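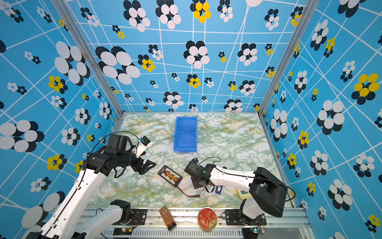
Lining up a repeat pattern on peel-and-stick wall panels

I have three printed panels to hang on adjoining walls, and the repeat drifts at both inside corners. Sky blue with irregular white lines is forgiving, but the big yellow-and-black flowers show any error. The walls are 8 feet high and one corner is out of plumb. Do I follow the corner or the level?
Olga Tejada

Follow the level. Start on the back wall, wrap 2 inches past the corner, then hang the next panel to a fresh plumb line and overlap it. Trim through both layers with a new blade. You lose a sliver of pattern - put that loss in the corner farthest from the door. If the panels end at a counter or tabletop, leave the bottom long and trim last. A pale marble pattern with green patches and ochre veins has no straight line to measure from, so use the level there too.

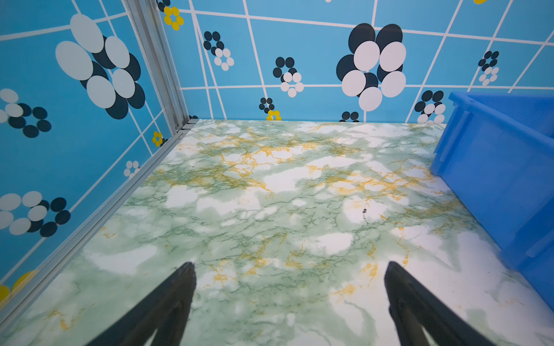 Other replies

Same as above. I waited 12 hours before trimming and it shrank a little.
Selina Rüegg

Just use caulk.
Ginevra Testa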